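Selcombe Community Nutrition Service is spending this month on dietary fibre. The posts in this thread answer the questions most often put to our advice line since the food diary project closed in April. They are meant for adults in general good health.

Fibre is the part of plant food that the small intestine does not digest. It is found in wholegrain cereals, beans, lentils, peas, vegetables, fruit, nuts and seeds. Meat, fish, eggs, milk and cheese contain none in their plain form.

The amount advised for adults in the United Kingdom is 30 g a day. Children need less: 15 g from the age of two to five, 20 g from five to 11, and 25 g from 11 to 16. Most adults eat well short of the advised figure.

We invited 703 households in the Selcombe area to keep a food diary for one week. Of these, 466 returned a diary complete enough to be read in full. The diaries were read by Damilola Ojo and Kirsten Kjærgaard, both dietitians with the service. We thank everyone who took part, including those who sent back only a few days.

In 207 of the complete diaries, white bread was the only bread recorded all week. Many of the same households had bought porridge oats and had them in the cupboard, according to the shopping page, but had eaten them on one day or on no day at all.

Breakfast is often the simplest meal to change. A bowl of porridge, two wheat biscuits or a thick slice of wholemeal toast will each supply a few grams. Adding a sliced pear or a handful of raspberries will add several more.

Please note that brown bread and wholemeal bread are different products. Wholemeal is made from the entire grain. Brown bread may be made from a mixture of flours, and its fibre content varies a good deal from one loaf to another. The label will settle the matter.

In this country fibre does not have to appear on the nutrition panel unless the maker makes a claim about it, though many do print it. Where it is given, look at the column headed "per 100 g". A food with at least 3 g per 100 g may be described as a source of fibre. One with at least 6 g per 100 g may be described as high in fibre.

The "per portion" column is useful only if the portion printed is the one you eat. Several diary keepers weighed their usual bowl of cereal for the first time and found that it held far more than the serving shown on the box. No harm is done by this, but the sums on the panel will not match the bowl.

Tinned beans and lentils are as good a source of fibre as the dried kind, and they save an evening's soaking. Choose those in water with no added salt where the shop stocks them. Otherwise drain and rinse them well under the tap.

Half a tin of chickpeas or kidney beans will go into most stews, curries and pasta sauces with little change to the recipe. Red lentils break down as they cook and will thicken a soup. They need no soaking.

Potatoes may be eaten with the skin on. Carrots, parsnips and apples need only a good wash. We were asked whether frozen vegetables "count", and they do. Frozen peas are among the better choices in the freezer cabinet.

Smoothies and juices deserve a short note. Juice has had most of its fibre removed. A smoothie made from whole fruit keeps more of it, but both drinks contain free sugars and should be kept to one small glass, 150 ml, a day. The whole fruit remains the better option at most times.

Increase fibre slowly. A sudden change from a low intake to a high one can bring wind, bloating and cramp. We suggest one change a week – a different loaf in the first week, for instance, and beans at one supper in the second – until the new habits have settled.

Drink more as you eat more fibre. Six to eight cups or glasses of fluid a day is the usual advice for adults, and more may be needed in hot weather or during exercise. Water, lower fat milk, tea and coffee are all included in that total.

Some people should take advice before making changes. Anyone with Crohn's disease, ulcerative colitis, a stoma, a narrowing of the bowel or recent bowel surgery should speak to their own clinical team first. Some of these conditions are managed with a lower fibre diet for a time.

A change in bowel habit that lasts for three weeks or more, blood in the stools, a lump in the tummy or weight loss without a clear cause should be discussed with a GP. Please do not wait to see whether a change of diet will put it right.

Fibre powders and tablets were mentioned in a small number of diaries. They have a place for certain people, usually on the advice of a pharmacist or doctor. They do not bring the vitamins and minerals found in the foods themselves, and some can affect how medicines are absorbed.

On cost: Ragnheiður Þórarinsdóttir of our Eskildsen Road office has prepared a sheet of seven suppers built on oats, barley, tinned pulses and frozen vegetables. We have posted 631 copies so far. Further copies may be requested by telephone or collected from reception, and a large print edition is available.

The barley and mushroom dish on that sheet was printed with the wrong quantity of stock in the first batch. The correct amount is 900 ml for 200 g of pearl barley. Sheets with a green heading already carry the correction.

A word on children who refuse wholemeal bread. Mixing is permitted! One slice of each in a sandwich is a fair beginning, and half-and-half loaves are widely sold. Whole nuts should not be given to children under five owing to the risk of choking. Ground nuts and smooth nut butters are suitable where there is no allergy.

Older relatives with a small appetite may find large amounts of fibre too filling, so that they eat less overall. If there has been weight loss, the first aim is enough food and enough energy. Bent Nørgaard leads our clinic for older adults and can advise families by appointment.

The next open session on fibre and label reading will be held at the Teltillow Hall on Saturday at 10.30 am. No booking is needed. Tea, coffee and oat biscuits will be served. Those with a coeliac diagnosis are asked to tell a member of staff on arrival – gluten-free choices will be set aside.

Questions sent in reply to this thread will be read by our staff on weekdays. We are unable to comment on individual test results or medicines in public posts. 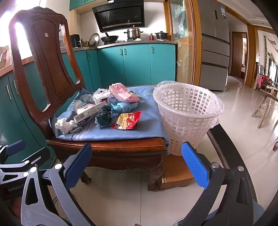 Snacks between meals were the part of the food diary most often left blank, and the second round of diaries will give them a page of their own. Please write down each snack when it is eaten, along with the fibre figure if the packet shows one. Packaging is easily parted from the food it came with: a printed carton on a chair cushion, with a crumpled wrapper and a crumpled tissue for company, will probably be cleared away before anyone thinks of the diary. Copy the panel first and tidy up afterwards. Unsalted nuts, plain popcorn, oatcakes and fresh fruit will all add fibre between meals. Diaries for the second round may be requested from Valdemar Steinarsdóttir at the Selcombe office.

Contact us | Accessibility | © Selcombe Community Nutrition Service | Back to top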